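**Otetti Kompaktbox weiß** – Auftischgerät, Frontklappe, glatter Deckel

Wieder da seit August, Restposten aus Lager Wutlow. Solange Vorrat.

- Gehäuse weiß, kastenförmig, oben ganz flach
- Frontblende unten greifen, zum Körper hin aufziehen
- Typenschild klein, auf dem Deckel vorne rechts
- Netzkabel 155 cm, fest
- Leistung bis zu 1.004 W
- Garantie 18 Monate
- vier Gummifüße, einzeln nachbestellbar

Aufstellen: gerade Fläche, Kante vorne frei lassen, sonst geht die Blende nicht ganz auf. Hocker oder Beistelltisch geht auch, Tuch drunter schont den Lack. Auf Tuch bitte beim Öffnen gegenhalten, rutscht sonst. Nicht direkt ans Fenster.

Reinigen: Stecker raus, feuchter Lappen, fertig. Keine Scheuermilch!! Den Schlitz unterm Deckel nur mit dem Pinsel, da darf kein Wasser rein. Blende nicht in die Spülmaschiene.

Zubehör: Ersatzblende Hadgu (passt nur ab dieser Ausführung, ältere bitte vorher anfragen), Abdeckhaube Tostia in grau oder natur. Haube zur Zeit nur grau lieferbar, natur kommt nach.

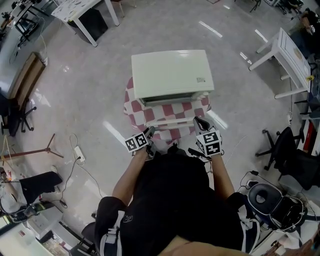

*Frontblende mit beiden Händen an den unteren Ecken gefasst. Gerät auf rundem Hocker, Karotuch rosa-weiß (Hocker und Tuch nicht im Lieferumfang).*

Versand im Originalkarton, Abholung in Wutlow nach Absprache möglich – bitte vorher kurz mailen, Lager ist nicht immer besetzt. Rückgabe nur komplett, mit Karton und allen Einlagen. Mengenrabat auf Anfrage.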